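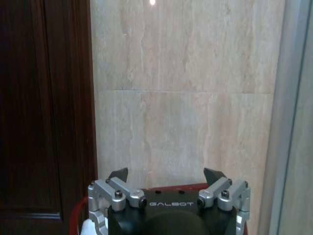 Wall in pale beige marble, Durán building, ground floor.

COMMON AREAS SAFETY CHECKLIST
Durán building, Zorncombe
Inspection made by: Octavio Saavedra
Accompanied by: Trinidad Gallardo (stairs and basement only)
Date of visit: December 6, 2025
Previous visit: November

How to read the marks: OK means I checked it and it is in order. REPAIR means it must be corrected before the next visit. WATCH means it is acceptable today but I want to see it again. N/C means not checked, and I write the reason.

1. ENTRANCE AND GROUND FLOOR

1.1 Main door opens fully and closes alone: WATCH
Comment: It closes, but in the last part it goes too fast and hits. A person with a stroller would receive it on the heel. The closer has an adjusting screw and I believe it is enough to turn it a little. Please do not remove the closer, as it was done at the side door two winters ago.

1.2 Door glass has visible strips at eye height: OK
Comment: The strips are new. The lower one is also at the height of a child, which I had requested.

1.3 Entrance mat flat, no raised corners: REPAIR
Comment: The corner nearest to the mailboxes is curled. I pressed it with the shoe and it came up again. Tape is not accepted as a solution, it becomes dirty and it lifts in one week.

1.4 Stone facing, knocked by hand along the full length: OK
Comment: I knock with the knuckles and listen. A hollow sound would mean that the panel has separated from its support. I did not find any hollow panel at the height I can reach. For the upper row I need a ladder, see 1.5.

1.5 Stone facing, upper row: N/C
Comment: The ladder was locked and Domingo Fuentealba has the key. I ask that the key be left at the desk on the day of inspection. It is the second time.

1.6 Joints between stone panels: WATCH
Comment: Near the elevator the filler is coming out as a powder. It is not dangerous in itself, but if water enters behind, the fixings can rust and we will not see it from outside. Only use a filler made for natural stone. The white bathroom type leaves a greasy mark on marble and the mark does not go away.

1.7 Floor cleaning product suitable for stone: REPAIR
Comment: I found a vinegar cleaner in the closet. Vinegar attacks marble and leaves it dull. Soledad Farías told me it was bought by mistake. The neutral one from Zillico is correct, please use the dose on the label and not more, because the excess makes the floor slippery.

2. STAIRS

2.1 Handrail firm on all floors: REPAIR
Comment: Between the second and third floor it moves when I pull it toward me. The bracket is complete but the anchor turns inside the wall. It needs a longer anchor. Until the repair, put a notice at both ends of this section.

2.2 Nosing strips on steps: OK

2.3 Stairs free of objects: REPAIR
Comment: Bicycle on the third landing, tied to the handrail, and two plant pots on the fourth. I understand that the apartments are small. Still, the stairs are the only way out when the elevator is stopped. Trinidad spoke with the owner of the bicycle while we were there, and he was kind about it. The owner of the plants was not at home.

2.4 Light stays on long enough to go from ground floor to top: WATCH
Comment: I walked at normal speed and the light went off before the last flight. An older person will be in the dark much sooner. The timer can be changed in the panel.

3. EMERGENCY EQUIPMENT

3.1 Extinguishers in place, seal intact, needle in green: OK
Comment: All 4 correct. The one in the basement is hidden behind the door when the door is open. It should go to the other side, and its sign too.

3.2 Emergency lamps work when power is cut: REPAIR
Comment: The test was made with Trinidad at the electrical panel. The lamp at the basement door did not light. The lamp on the top landing lit but weak, I would change its battery at the same time.

3.3 Evacuation plan displayed and correct: WATCH
Comment: The plan still shows the old door to the Dultville road, which is now closed with bricks. Someone who does not know the building could follow it. I put this as WATCH and not REPAIR only because the new plan is already at the printer. If it is not on the wall at my next visit I will change the mark.

4. BASEMENT

4.1 Floor dry: OK
Comment: Dry on the day. It had not rained that week, so this says little.

4.2 Electrical panel locked and labeled: OK
Comment: Labels are written by hand but I can read all of them.

4.3 No flammable material stored: REPAIR
Comment: Paint cans and a bottle of solvent under the stairs. One can had no lid. They must go out of the building, not to another corner of it.

4.4 Shelf load: OK
Comment: The shelf is marked for a maximum of 300 kg and what it carries now is far less.

REPLIES RECEIVED

Domingo Fuentealba: The key for the ladder will be at the desk from now on. I also have the screwdriver for the door closer, I can do 1.1 on Monday.

Soledad Farías: The vinegar product is thrown away. About the mat, can we cut the curled corner, or must we buy the complete mat?

Octavio Saavedra: Please buy the complete one. If it is cut, the edge has no rubber and it will lift again.

Ulises Sepúlveda: The pots on the fourth floor are mine. I have moved them inside. The handrail has been loose since the painters were here, so maybe they should be asked first.

Octavio Saavedra: Thank you for the pots. For the handrail, please repair first and discuss with the painters afterward. The notice for 2.1 I have left at the desk.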